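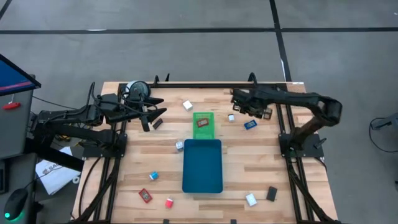 Small boxes and the teal tray on the bench

Thursday, by Nipon Wannasri
7 min read
Last updated: July

Subject: Re: [vanlist] Power and packing for the winter run north

Fouad Fakhoury wrote:

> Hi all,
>
> We're off north after the school holidays, first long one in the van,
> and I'm getting myself in a knot about power. Two adults, two teenagers,
> a fridge, lights, the water pump and what feels like a hundred things
> that want charging. We'll be in parks some nights but I'd like to do a
> decent stretch without hooking up, especially past Komley where the
> park is dear and right on the highway.
>
> The van came with one battery and a panel on the roof. The fella who
> sold it to us said it'd run everything "no worries", which has me
> worried. Do I need a second battery? A bigger inverter? My brother-in-law
> reckons get a generator and be done with it.
>
> Also, is there any trick to keeping the kids' gear in some sort of order?
> We did a shakedown weekend and spent most of the Sunday looking for
> somebody's cord.
>
> Cheers,
> Fouad

G'day Fouad, and welcome to the list!

I'll have a go at this, partly as we did much the same trip last winter (over 4,000 km all up, home again with one flat tyre and no divorces) and partly because I'm stuck inside waiting for the plumber. Others will chime in and tell you I'm wrong. Lertchai definitely will.

First thing, don't buy anything yet. I know that's dull advice when the shops are full of shiny lithium, but you've got a working van and a shakedown weekend under your belt, so you already know more than you did. Go away again for two nights somewhere close, don't plug in, and write down the battery reading before bed and again when you get up. The overnight drop is the number you want. Everything else people tell you at the campfire is guesswork until you've got that, mine included.

In our van (she's called Jaidee, she came with the name painted on the back and we never got around to taking it off) the fridge is the whole story. Lights are nothing once you've changed them over to LED. The pump runs for a few seconds at a time, and unless your teenagers take very long showers you'll never notice it. The fridge, though, just keeps nibbling away all night, and if you've packed it full of warm drinks from the servo at five in the afternoon it'll nibble a good deal harder. We get ours cold at home on mains the day before, put cold things into cold, and try to keep the beer in an esky so that the fridge door isn't opening every ten minutes.

Do you know if yours is a compressor fridge or a three-way? That matters a lot. If it's a three-way, run it on gas when you're stopped and don't even think about running it off the battery. We had a three-way in the old van and I once left it on 12 volt while we went off for a walk and a counter lunch. Came back to a battery as flat as a tack. If it's a compressor model you're in better shape, you just have to feed it.

As to the second battery, I'd say maybe. We started with a single 75 amp-hour job that the previous owners had obviously treated like dirt, and it got us one night and a bit of the next morning. Chaiwat Boonchu had a look at it in the car park at the autumn meet, put his meter on it, pulled a face, and that was that. We replaced it with something bigger and better, and one has been enough for the two of us since. With four of you I can see a case for more, but do the two nights first! 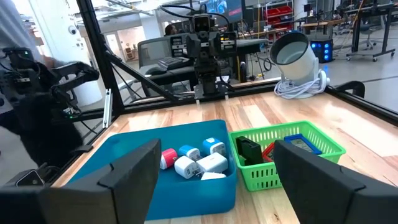 The other half of it is what goes back in, and this is where I think people get led astray. They look at the panel on the roof and assume it's doing the work, and in January it might be. In July, with the sun low and the van tucked under a nice big tree so you don't get the glare through the windows, it's doing very little. I watched ours for a full day at Travau last winter, under the gums down by the creek, and it was a sad business. Moved the van up onto the grass the next morning and it was a different machine. Less pretty, and closer to the toilet block, but the fridge was happy.

If you want shade for the van and sun for the panel then a portable panel on a long lead is the go. We've got an Iteck folding one, bought second-hand from Florante Pangilinan when he went up a size, and I drag it around after the sun like a bloke with a very stupid dog. It weighs more than I'd like and the legs are fiddly. Still wouldn't be without it. Bring something to peg it down with. We had it go over at Travau in a gust and I was sure we'd cracked it, and I still can't work out how we didn't.

And driving. Don't forget driving! If the van is wired up properly to the tow vehicle you'll put in a useful charge on a travel day. Ask your auto electrician whether there's a DC to DC charger fitted or just a bit of wire back to the van, as the second option is common in older rigs and doesn't do much on a modern car. That would be my first spend, ahead of the battery. The run up to Komley is 700 km from our place, and by the time we pull in after two days on the road, the battery's as full as it's going to be and I don't think about it again until dinner.

Generator — I can hear the groans from here. I've nothing against your brother-in-law but a lot of the nicer bush camps don't allow them, and in the ones that do you'll be the most unpopular family in the valley by sundown. Borrow one if you must. I wouldn't buy one until you've had a whole trip where you wished for it.

A word on inverters as well, seeing you asked. What are you planning to run off it? If it's a laptop and a toothbrush you want a small one, turned off at the switch when you're done, since they draw a bit just sitting there. If it's a hair dryer, a toaster or a coffee machine you want a big one with fat cables, and then you also want the second battery after all, and possibly the third, and by then you've spent the price of a lot of powered sites. We make toast on the gas with one of those wire contraptions. It burns the bread in stripes and I've come to prefer it that way.

Most of what the kids have will charge off 12 volt or USB, so you don't need to go up to 240 and back down again. Get a couple of decent sockets put in where people sit, as opposed to where the manufacturer had a spare bit of panel. Ours had one at ankle height behind the door. Who's that for?

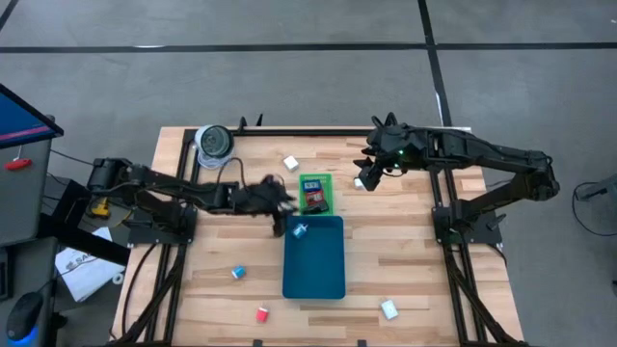

Will one battery get four people through two nights off grid?

It depends mostly on the fridge, and a healthy battery with a gas fridge will usually do it, while a compressor fridge will generally need decent sun or a good drive in between.

Right, on to the cords, which I suspect is the bit your wife wants answered. I've tried the lot. Zip bags, a shoe organiser on the wardrobe door, a toolbox with those lift-out compartments. The shoe organiser looked marvellous in the driveway and then swung around like a gate for the whole of the trip up and emptied itself over the bed. What has stuck with us is dull. Everyone gets one pouch in their own colour, the cords have a wrap of tape in the same colour at both ends, and the pouch lives in the cupboard above that person's bed. If it's on the table at bedtime it goes in a communal box, and getting it out of the box costs you a turn at the dishes. We took our niece along last year, she's 15, and she did a great many dishes.

Leave half of it at home, too. When I went through ours properly I found leads for a camera we no longer had and a tablet that had been in the cupboard at home since before we bought the van. Put everything out on the dining table and make each person say what it's for. Anything that gets a shrug stays behind. Same goes for the kitchen drawer, by the way. We carried 3 can openers around for an entire season and none of them was any good.

A few odds and ends while I think of them:

Take spare fuses, in the sizes your van uses, and put them somewhere you can find by torch. Check where the fuse box is before you need it. Ours is under the seat, under the cushion, under the board games.

Charge things in daylight when the panel's going flat out. The kids will grumble, but phones plugged in over lunch don't come out of your overnight reserve.

Nights get properly cold inland. If you've got a diesel heater, it takes a fair gulp of power when it starts, so have a think about that when you do your trial.

And book ahead for Travau if you're going that way. They only hold the creek sites for a day and the woman on the phone won't be argued with (I tried).

Let us know which fridge you've got and what your overnight numbers come out at, and post them to the list so everyone can have a look. Lertchai Kaewkla keeps a spreadsheet of people's setups that he'll send you if you ask him nicely, or even if you don't.

Plumber's just pulled up, so I'll leave it there.

Cheers,
Nipon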